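**Petit-déjeuner d'entreprise : révision de la grille de commande**

La grille de commande des petits-déjeuners servis sur le site de Grondier change en janvier. Le service reste confié à Misell, qui livre désormais à partir d'effectifs confirmés la veille à 15 h. Jusqu'ici, les quantités étaient calculées sur la moyenne du trimestre précédent, avec un écart marqué entre commande et consommation les jours de télétravail.

Sur l'exercice écoulé, 1 666 portions ont été commandées et 364 n'ont pas été retirées. Le pain et les œufs représentent l'essentiel du surplus, les fruits étant reportés au lendemain.

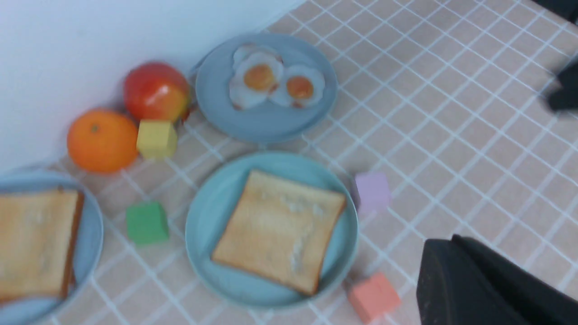

Faut-il s'inscrire chaque jour ?

L'inscription vaut pour la semaine entière et se modifie dans Bokik jusqu'à la veille, 15 h. Passé ce délai, la portion est imputée au service demandeur.

Deux formules sont maintenues : chaude (œufs, pain grillé) et froide (pain, fruit, laitage). Le pain est tranché sur place et grillé à la demande, par lots courts. La commande minimale par service est supprimée. Les allergies se déclarent une seule fois, dans le profil, et figurent ensuite sur le bon transmis en cuisine.
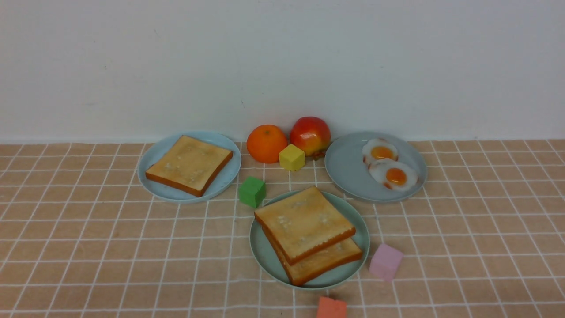
Fadime Dağdelen objecte que l'heure limite tombe mal pour les équipes de l'après-midi, dont le planning n'est publié qu'à 16 h, et demande un report à 17 h. Misell accepte 16 h 30 pour la formule froide. La formule chaude reste à 15 h, en raison de la commande d'œufs passée au grossiste.

Le site de Després suivra la même procédure après une période d'essai de 2 mois. Sa capacité de stockage au froid est plus faible et limite la formule chaude à un seul créneau, de 7 h 30 à 8 h 45.
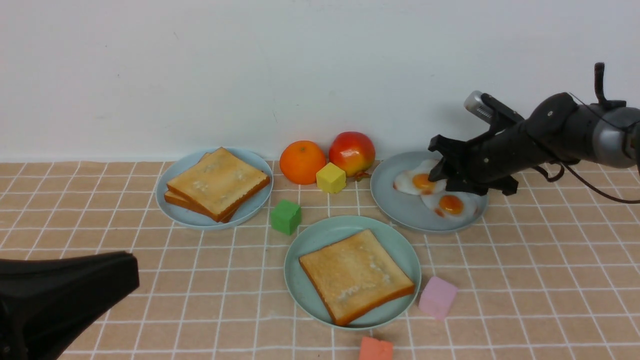 Pendant l'essai, les portions non retirées y seront relevées par créneau et par formule, puis rapprochées des inscriptions. Le plafond annuel est fixé à 1 000 portions, formules confondues. Les badges actuels restent valables sur les deux sites. Les demandes de correction d'imputation sont à adresser à Recep Gezer, avec le numéro du bon.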